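Juvirance sorting kit — worth it at 3,000?

gultbench
Has anyone run the Juvirance kit on mixed soft and hard items? Gultesach quotes 3,000 with the arm, the gripper and a year of the Prurkulel planner. Our rigid parts cycle at 8 seconds.

tray_nine
We have had one since March. Spiky balls are easy. Fabric is where it slows down. Log stands at 1,136 picks, and cloth accounts for most of the retries.

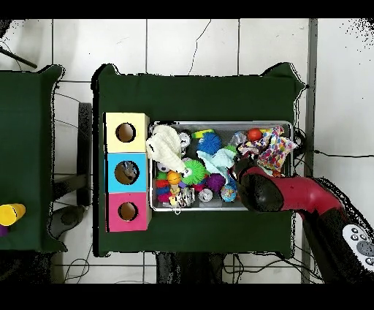

Issue 29

The yellow, blue and pink boxes with the round holes are the drop targets. The confetti fabric hangs over the tray rim, and the planner scores that as a poor grasp. I raised the approach height and left the force limit alone.

lloydfork
Disagree on approach height. The Lloyd profile closes lower and handles crumpled cloth better. Raising it costs you the small balls.

tray_nine
Tried Lloyd. It pinched the tray floor twice and faulted. Fine on a flat mat, poor in a metal tray.

gultbench
So the price is fair for rigid goods only?

lloydfork
Fair for both if you tune it. The default profile is not tuned.

Comments (2)

mk_cell: Does the planner license renew at the same rate?

oddgrip: Ours went up by 8 percent — get the renewal in writing.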